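Search this site Enter keywords
Category: Grantee Reports – Robotics and Automation

Pradunari Project: Interim Progress Report to the Joteder Fund
Submitted by Mahsa Rezaei, Project Lead

1. Work completed

The reporting period, which closed at the end of February, was given over to collecting demonstrations by remote control for the table-wiping task. In each demonstration an operator guides the arm to press a blue cloth against a white tabletop and draw it across marker strokes. The data set now holds 3,202 demonstrations, of which 1,461 have been reviewed and accepted for training. Light wiping tends to leave a gray smear beside the stroke, and reviewers record this separately from missed ink.

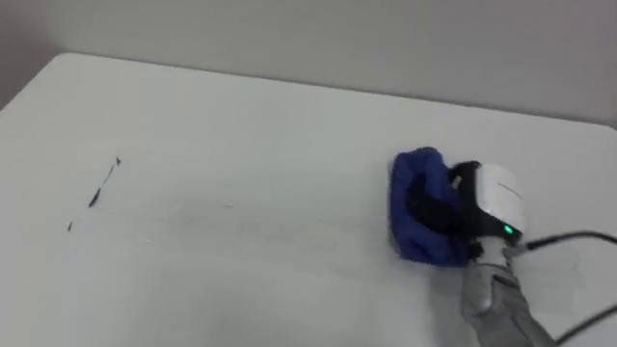 2. Variation in the marks

The original plan called for short strokes only. Following the advice of Joana Seixas, the protocol was widened in the second half of the period to include long, looping lines that cross much of the table. These require the operator to plan several passes and to reposition the cloth – a skill that the earlier demonstrations did not cover.
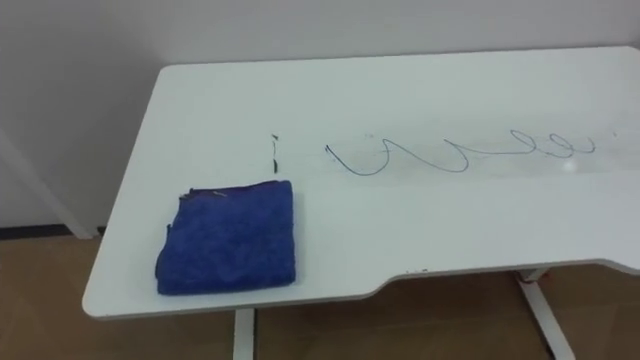

Operators were also asked to vary the starting place of the cloth and the way it is folded. Training time for new operators has risen as a result, and 19 hours were moved from the review budget to cover it. The total award is unaffected.

3. Next period

The team will complete review of the remaining demonstrations and run 100 trials without an operator. The Fund's approval is requested for the revised schedule in Annex B.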